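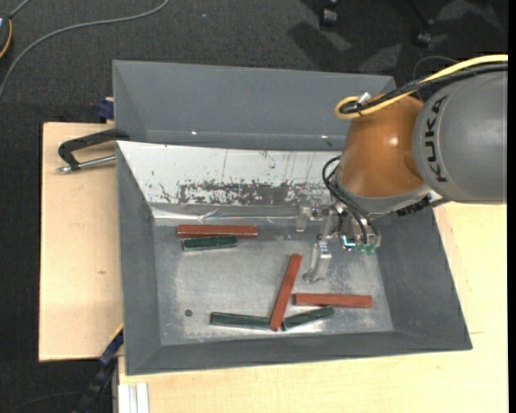 July, Sunday, started 9:30. Sorting out the Chauvin bars and the gray bin before the Draretow work picks up again. The order was 62 bars and the packing slip says 62, but the slip doesn't split them by color, so I went through the whole crate by hand. All there. The bin is back on the wooden bench with a few of each color in it, the reddish-brown and the dark green lying at whatever angle they like, and the floor under them is as worn as I remembered. I had meant to swap the bin for the newer one from Dorbridge. Left it for now, the newer one is shallower and I don't trust it with the long bars.

Weighed every bar on the small scale. Lightest reds and heaviest greens overlap, so weight is no use for sorting them. Kibet suggested this back in the spring and I said I'd check. Checked. The heaviest single bar is a red at 505 g. Numbers are in the spreadsheet, second tab. The first tab is the old batch, please don't paste over it again.

Scale drifted a little over the morning. Zeroed it between trays after I noticed, and redid the first tray. The redone values are the ones in the sheet, the old ones are struck through in my paper notes and not entered anywhere.

Marks on the bars: 4 had scuffs on one long side that I could feel with a fingernail. Set those apart on the shelf over the sink with blue tape on the ends. They are fine for practice but keep them out of anything we measure. A couple more have a faint line near one end. Could be from the crate slats, could be from the saw at Chauvin. Armelle has the contact there and will ask.

Cleaned the bin floor before putting anything back. Vacuum first, then a cloth with the citrus cleaner, then a dry cloth. Took around 30 minutes with the corners. There is still a dull patch that won't come up with the cleaner and I stopped rubbing at it. Did not use the green pad. Last time somebody did that at Ornitz they ended up with a brighter spot than they started with.

Labels. The old ones on the crates say "long" and "short," and that has caused two mix-ups already. New ones go by color and batch letter, written with the paint pen, on the crate end facing the aisle. This batch is C. I did the red crate. Green crate still has the old label since the pen gave out - there's a new one on the list.

Storage: reds on the lower shelf, greens above. Foam sheet between layers, not the bubble wrap, it sticks to itself and the bars shift when you pull it out. Offcuts of foam are in the drawer under the vise if you need a strip for the ends.

To do
- Armelle to ask Chauvin about the line near the end, and whether batch D comes from the same saw
- Green crate label
- Measure depth of the Dorbridge bin properly, inside, at the floor
- Kibet to look at the taped bars and say keep or scrap
- Return the tape measure to the front bench (I have it)

Stopped at 1:15. Scale is off and covered.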